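Opinion | Automation
Last updated: March 7, 2026
By Marlina Wibisono

I've read a lot of handling standards, and most of them love a speed target. The draft going round at Nitadstead wants 60 picks logged before anybody looks at how the fingers closed. I reckon that's backwards - grip first, stopwatch later.

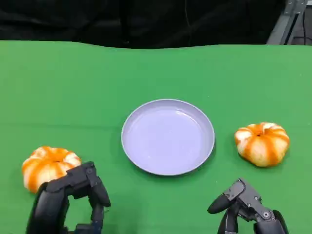 Two hands, two little pumpkins and an empty plate on the green cloth.

Ginting's rule is my favourite: write down what counts as a dropped object before you start. Sounds dull, eh? But we argued over 2820 trials last October because we hadn't, and I'd happily swap the lot for 1000 with a proper definition behind them. Put that on page one, please, and colour it red.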